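Household and Shop-Floor Handling Working Group
Minutes, May 9, 2025

Present: Thaís Paiva (chair), Daiane Queiroz, Glykeria Christodoulou, Mirela Macedo (minutes)
Apologies: Heloísa Quintana

1. Minutes of the April meeting
Accepted with one correction: the tote trial at Jatdale ran for 15 shifts.

2. Tidying and sorting chores
D. Queiroz reported on the Iltbridge bench. Toy bricks remain the stand-in for small household items. The task has two states, blocks joined and blocks apart, and either may be the start. G. Christodoulou asked that the log record the start state for every attempt, as the April sheets do not allow the two directions to be scored separately. Agreed.
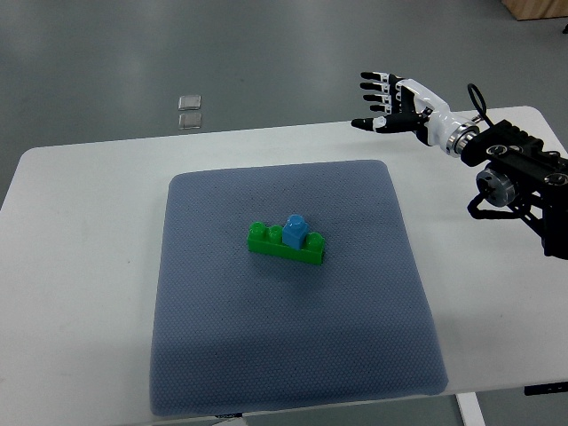
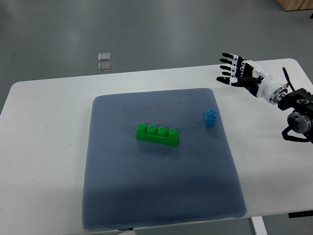

Green and blue blocks on the bench mat: joined (first picture), apart (second picture).

T. Paiva noted that a person does this without looking and that the group should not quote bench results as evidence for clearing a playroom floor. D. Queiroz agreed but considered stud alignment a fair proxy for lids, plugs and clip-on shelf labels. No position taken on household readiness until the 105 logged attempts have been scored.

3. Shop-floor chores
M. Macedo summarized the Furtado visit. Moving closed cartons is in daily use there. Mixed small parts are still kitted by hand. Furtado would accept a slower machine if an operator did not have to stand beside it. Kastix has offered a bin set on loan; terms not yet seen.

4. Scoring
A dropped block counts as a failure even if recovered. Time limit per attempt left at 3 minutes. G. Christodoulou's objection to the limit recorded.

Actions
D. Queiroz: add start state to log sheet.
G. Christodoulou: score attempts, circulate table.
M. Macedo: obtain Kastix loan terms.
H. Quintana: confirm 2 bench days at Jatdale.

Next meeting to be set by email.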